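Gripper trials, June update for Setsuko Hoshino

Hi Setsuko, quick one from me this month! 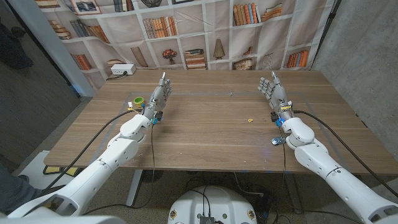 We're 300 grasps into the comparison now, and I'm really liking the multi-finger hands (the Vodov pair) on small cups. Only 18 drops so far. Tiny parts are still a pain, though, and the old two-jaw gripper wins there. Tanveer wants 100 more tries with the new controller settings before we pick. Could you okay 2 spare wrist cables?

Mahlet Berhe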